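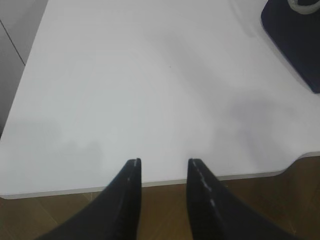

Who got the crossing guard job at Prostgate Elementary? My uncle Margus Kivi did, on a 6 to 2 vote of the school board, after the longest meeting I've ever sat through in a folding chair.

I only went for moral support (and he was driving). He'd put on his funeral tie and kept whispering his speech to himself all through the roof repairs, the lunch contract and a very long fight over whether the Terner Street gate should be locked at 8 in the morning or left to the custodian.

Then they called his name and he forgot the whole thing! He stood up there, thirteen years a bus driver on the Mwakyusa route, and told them, "I know which ones run."

The board president asked him to say more.

"The kids," he said. "Some walk, some run. I know which ones run. The Grademow twins, you have to hold them by the backpack."

A woman behind me laughed so hard she had to go out in the hall, and I found out later that was the twins' mother. One of the two no votes wanted somebody younger, and the other one, as far as I could tell, was still mad about the gate.

He starts in August. On the way home he made me stop at the hardware store to look at whistles, and then he blew one, right there in the aisle, and a man by the paint counter stopped dead with his foot in the air.

"See?" Margus said, and went to pay for it.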